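생활 도움 게시판 > 장례와 추모 > 부고 쓰기

고인이 직접 써 둔 부고가 너무 깁니다. 어디까지 줄여도 될까요?

린 아라이
2018년 8월 18일

남편의 이모님이 돌아가셨습니다. 성함은 루키아 발라스카스, 평생을 비브콤에서 사셨고 마지막 몇 해만 브랜든에 있는 요양원에서 지내셨어요. 장례는 카마초 장례식장에서 하기로 했고, 집안에서 글을 제일 잘 쓴다는 이유로 제가 부고를 맡았습니다. 제가 글을 잘 쓴다는 근거는 예전에 아파트 주차 문제로 항의문을 한 번 썼다는 것뿐입니다.

그런데 서랍에서 봉투가 하나 나왔습니다. 겉에 "내 부고. 고치지 말 것"이라고 적혀 있고, 안에는 이모님이 타자기로 친 원고가 들어 있었어요. 남편이 컴퓨터로 옮겨 쳤더니 1697단어입니다. 지역 신문 '시라'의 부고란은 기본이 100단어이고, 그 뒤로는 20단어마다 20유로가 붙습니다. 창구에 전화했더니 직원이 단어 수를 듣고 잠깐 말이 없다가 다시 한번 불러 달라고 하더군요.

내용도 문제입니다. 태어난 날 날씨로 시작해서 첫 장이 끝나도록 아직 초등학교에 못 들어가십니다. 시청 민원실에서 일하신 이야기가 제일 긴데, 대부분은 창문을 여닫는 문제로 동료와 다툰 내용이에요. 그 동료분 이름이 아홉 번 나옵니다. 아직 살아 계시고, 아마 장례식에도 오실 겁니다. 반면에 돌아가신 이모부님은 "결혼도 했다"라는 한 문장으로 처리되어 있습니다. 이름도 없이요. 자녀 두 분 가운데 한 분은 나오고 한 분은 안 나옵니다. 안 나오는 쪽이 장례비를 내십니다.

친척들 의견은 갈렸습니다. 남편은 고인의 뜻이니 전부 실어야 한다고 하고(돈을 누가 내는지는 말하지 않고요), 시어머니는 언니가 원래 말이 길었으니 죽어서라도 짧아져야 한다고 하십니다. 사촌들은 결정되면 알려 달라고 합니다.

알고 싶은 것은 이렇습니다. "고치지 말 것"이라고 쓴 부고를 줄이면 법적으로나 도리로나 문제가 될까요? 줄인다면 무엇부터 빼야 하나요? 그리고 동료분 이야기는 어떻게 해야 할까요? 신문 마감은 내일 정오입니다.

답변 3개 · 도움이 된 순서로 보기

카르멜라 몬티

삼가 고인의 명복을 빕니다. 저는 교구 소식지에서 부고란을 오래 맡았고, 고인이 직접 쓴 부고도 여러 번 받아 보았습니다. 긴 분들이 많아요. 자기 이야기를 끊을 사람이 없는 자리에서 쓴 글이라 그렇습니다.

먼저 법 이야기부터요. 제가 아는 범위에서는 봉투에 적은 당부가 유언장과 같은 힘을 갖지는 않습니다. 다만 나라마다 다르고, 혹시 정식 유언장에 부고에 관한 조항이 따로 있다면 이야기가 달라질 수 있으니 유언장을 보관한 곳에 전화 한 통은 해 보세요. 도리 쪽은 제가 판정할 수 없지만, 부고에는 원래 하는 일이 있습니다. 누가 세상을 떠났고, 언제 어디로 가면 되는지를 알리는 일이죠. 원고에 장례 시간과 장소가 들어 있나요? 없을 겁니다. 본인이 알 수가 없었으니까요. 그러니 어차피 누군가는 손을 대야 합니다. 이 말을 남편분께 먼저 하세요.

제가 쓰던 방법을 순서대로 적겠습니다. 마감이 내일 정오라니 오늘 밤에 끝내는 것으로 하고요.

첫째. 글을 두 개로 나눈다

신문에 싣는 부고와 이모님의 원고를 별개의 글로 생각하세요. 신문용은 짧게 새로 씁니다. 원고는 한 글자도 고치지 않고 그대로 인쇄해서 장례식장에 둡니다. 카마초에서 방명록 옆에 작은 탁자를 하나 내줄지 물어보세요. 대개의 장례식장은 이런 부탁에 놀라지 않습니다. 이렇게 하면 "고치지 말 것"은 지킨 셈이 되고, 남편분도 할 말이 줄어듭니다. 신문에는 마지막 줄에 "고인이 직접 쓴 글을 빈소에서 읽으실 수 있습니다"라고 넣으면 됩니다. 동료분 이야기가 걸려서 이 방법을 못 쓰시겠다면 넷째 항목으로 가세요.

둘째. 꼭 있어야 하는 것부터 적는다

빈 종이에 이것만 적습니다. 성함, 나이, 사시던 곳, 돌아가신 날과 장소, 장례식 날짜와 시각과 장소, 장지, 유족. 조의금이나 꽃에 관해 가족이 바라는 것이 있으면 그것도요. 여기까지 쓰고 단어를 세어 보면 기본 분량의 절반을 넘기는 일이 흔합니다. 나머지가 이모님께 드릴 수 있는 자리입니다. 좁지요. 장식 문구는 이때 다 나갑니다. "사랑하는 가족의 품에서 평화롭게"도 요양원에서 새벽에 혼자 가셨다면 굳이 쓰지 않습니다. 읽는 사람들 중에 그날 근무한 분이 꼭 있더군요.

장례 시각은 장례식장이 보내 준 문서를 보고 베끼세요. 전화로 들은 시각을 적었다가 조문객이 한 시간 먼저 와서 남의 장례식에 앉아 있던 일이 제 담당일 때 있었습니다. 끝까지 계셨답니다. 괜찮은 분이었다고 하셨고요. 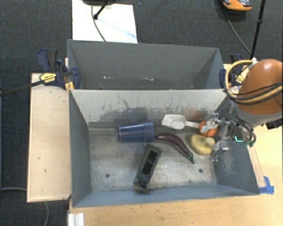
셋째. 고인의 문장을 하나만 골라 온다

원고 전체에서 한 문장만 그대로 가져오세요. 줄이거나 다듬지 말고 따옴표를 붙여서요. 고르는 기준은 업적이 아니라 목소리입니다. 소리 내어 읽었을 때 친척 중 한 명이라도 "아, 이모네" 하면 그 문장입니다. 창문 이야기가 그렇게 길다면 아마 거기에 있을 거예요. 상대방 이름 없이도 서는 문장이면 됩니다. 가령 민원실에서 환기를 중요하게 생각하셨다는 뜻의 문장 하나쯤은 아홉 번 가운데 어딘가에 있겠지요.

두 개는 고르지 마세요. 두 개를 고르면 시어머니가 세 번째를 가져오십니다.

넷째. 살아 있는 사람의 이름

신문에는 동료분 성함을 넣지 마세요. 좋은 말이라도 본인에게 묻고 넣는데, 이건 좋은 말도 아닌 듯하고요. 신문사에서도 다툼에 관한 내용은 받지 않을 수 있습니다. 빈소에 둘 원고가 문제인데, 저라면 가족 중 한 분이 그 동료분께 미리 전화를 드리겠습니다. "이런 글이 있는데 성함이 나옵니다, 어떻게 할까요" 하고요. 제 경험으로는 이런 전화를 받은 분들이 화를 내는 경우보다 한 부 보내 달라고 하는 경우가 많았습니다. 싫다고 하시면 원고를 탁자에 두지 말고 가족끼리만 나눠 가지세요. 신문 마지막 줄도 그때는 빼야 하니, 전화는 오전에 일찍 하시는 편이 좋습니다.

다섯째. 유족 명단은 고인의 원고를 따르지 않는다

여기는 단호하게 말씀드릴게요. 자녀 두 분 다 넣습니다. 이모부님도 성함을 넣습니다. 유족 명단은 사실을 적는 칸이고, 누락된 이름은 부고에서 사람들이 제일 먼저 알아채는 것입니다. 제가 소식지에서 받은 항의 전화는 거의 다 이것 때문이었어요. 문장이 서툴다고 전화한 사람은 한 분도 없었습니다. 순서는 나이순으로 하시고, 며느리와 사위를 넣을지 말지는 한 가지로 정해서 모두에게 똑같이 적용하세요. 손주가 많으면 이름을 다 쓰지 말고 "손주들"로 묶어도 됩니다.

원고에서 빠진 따님인지 아드님인지, 그분께 원고를 먼저 보여 드릴지는 가족이 정하실 일입니다. 다만 빈소에서 처음 읽게 하지는 마세요.

여섯째. 다른 사람이 소리 내어 읽는다

다 쓰고 나면 원고를 쓰지 않은 사람이 소리 내어 읽고, 린 님은 장례식장 문서와 성함 철자를 보면서 듣습니다. 밤에 쓴 글은 눈으로만 보면 멀쩡해 보여요. 확인은 이름, 날짜, 시각, 주소 네 가지만 합니다. 여기서 문체를 논하기 시작하면 정오를 넘깁니다.

아래 틀을 그대로 쓰셔도 됩니다. 빈칸만 채우세요.

루키아 발라스카스 님이 (날짜) 브랜든에서 (나이)세로 별세하셨습니다. 비브콤에서 태어나 평생을 사셨고 시청 민원실에서 근무하셨습니다. 먼저 떠난 남편 (성함) 님 곁에 잠드십니다. 유족으로 자녀 (성함), (성함)과 동생 (성함), 그리고 손주들이 있습니다. 장례식은 (날짜) (시각) 카마초 장례식장에서 거행합니다. 고인은 이렇게 쓰셨습니다. "(문장 하나)" 고인이 직접 쓴 글을 빈소에서 읽으실 수 있습니다.

장지가 이모부님 곁이 아니면 그 문장은 당연히 고치셔야 합니다. "결혼도 했다"라고 쓰신 분이라 혹시나 해서 적어 둡니다.

오레스티스 모스호스

저라면 전부 싣습니다. 돈은 이모님 유산에서 내면 되지요. 본인 부고를 본인 돈으로 싣겠다는데 누가 뭐라고 합니까. 저희 아버지 때는 형이 마음대로 줄여서 아버지가 군대에서 취사병이었다는 이야기가 통째로 빠졌고, 저는 지금도 형이랑 그 얘기를 합니다. 명절마다요.

그리고 단어 수 세는 방법을 신문사에 꼭 물어보세요. 붙임표로 연결하면 한 단어로 쳐 주는 데가 있습니다. 제가 한번 해 봤는데 편집부에서 다 떼어 놓고 청구서를 다시 보냈더군요. 그래도 물어볼 가치는 있습니다.

동료 이름은 머리글자로 쓰면 됩니다. 비브콤이 얼마나 큰지는 모르겠지만요.

댓글

카르멜라 몬티: 유산에서 내는 것은 집행을 맡은 분과 상속받을 분들이 동의해야 합니다. 원고에 안 나오는 자녀분도 상속인일 텐데요.

오레스티스 모스호스: 그래서 신문에 나기 전에 얼른 동의를 받아야죠.

린 아라이: 비브콤은 머리글자로 쓰면 더 잘 알아보는 크기입니다.

카르멜라 몬티: 취사병 이야기는 안됐네요. 지금이라도 추모글로 내실 수 있어요. 기일에 맞춰 싣는 칸이 따로 있는 신문이 많습니다.

오레스티스 모스호스: 형이 반반 내자고 하면요. 안 낼 겁니다.

프라파이 마하웡

짧게 씁니다. 장례식장에서 접수 일을 합니다(카마초는 아니고 다른 도시예요).

장례식장 홈페이지에 추모 페이지가 있는지 물어보세요. 저희는 글자 수 제한 없이 올려 드리고 추가 요금도 없습니다. 신문에는 짧은 것, 홈페이지에는 긴 것, 이렇게 하는 가족이 요즘은 꽤 됩니다. 다만 인터넷에 올린 글은 빈소 탁자의 종이와 달라서 아무나 읽고 검색에도 나옵니다. 살아 있는 분 이름이 아홉 번 나오는 글이라면 저는 말리겠어요. 올리신다면 그분 허락은 글로 받아 두시고요.

인쇄해서 두실 거면 부수도 생각하셔야 합니다. 한 부만 두면 앞사람이 다 읽을 때까지 줄이 생깁니다. 긴 글은 특히 그래요. 20부 정도면 넉넉하다고들 하시는데, 재미있다는 소문이 나면 다 가져갑니다. 한 부에는 "가족 보관용"이라고 크게 써서 따로 챙기세요. 타자기 원본은 절대 탁자에 두지 마시고요. 없어집니다. 가져간 사람은 늘 그냥 복사본인 줄 알았다고 합니다.

글씨는 크게 뽑으세요. 조문객 대부분이 안경을 차에 두고 옵니다.

댓글

린 아라이: 원본을 내놓을 생각이었는데 덕분에 막았습니다. 감사합니다.

린 아라이 (질문자 추가 글)

신문에 보냈습니다. 마감 전에요. 카르멜라 님 틀을 썼고 단어 수는 기본 안에 들어갔습니다. 궁금해하실 것 같아 적습니다.

유언장에는 부고 이야기가 없었습니다. 남편은 원고가 빈소에 그대로 놓인다는 조건으로 물러났고, 이모부님 성함은 시어머니가 철자를 두 번 불러 주셨는데 두 번이 달라서 결국 묘비 사진으로 확인했습니다. 이모님은 이모부님 옆자리가 맞았어요. 자리 값을 두 분이 같이 내신 영수증까지 있더군요.

원고에 안 나오는 사촌에게는 남편이 직접 가서 보여 드렸습니다. 다 읽고 나서 자기는 민원실 시절보다 뒤에 태어났는데 글이 거기까지 못 간 것 같다고 하시더랍니다. 저희도 그제야 마지막 장을 다시 봤습니다. 정말로 민원실에서 끝나요. 마침표도 없습니다. 나오는 쪽 사촌은 첫 장에, 태어난 날 날씨 이야기 도중에, 비 오는 날을 싫어하는 사람의 예로 한 번 나올 뿐이었고요. 두 분 다 이제는 별로 억울해하지 않으십니다.

동료분께는 제가 전화했습니다. 사정을 말씀드리니 제일 먼저 물으신 것이 "그래서 창문은 누가 열었다고 써 있느냐"였습니다. 읽어 드렸더니 한참 계시다가 날짜가 틀렸다고 하시네요. 빈소에 두는 것은 괜찮고, 대신 본인 쪽 설명을 한 장 써서 옆에 놓고 싶으시답니다. 가족회의를 한 번 더 해야 합니다. 시어머니는 찬성이십니다.

신문에 넣은 문장은 이것입니다. "나는 창문을 열었고, 그 일에 대해서는 후회가 없다."

추모 미사는 9월에 비브콤에서 따로 올리기로 했는데, 그 안내문도 제가 쓰게 되었습니다. 미사 안내문은 새 글로 여쭙겠습니다.

댓글

카르멜라 몬티: 문장 잘 고르셨어요. 동료분 설명은 한 장으로 제한하세요. 양면은 안 됩니다.

프라파이 마하웡: 탁자를 두 개 달라고 하세요.

오레스티스 모스호스: 저는 여전히 전부 실었어야 한다고 봅니다. 그런데 그 원고 한 부 받을 수 있을까요.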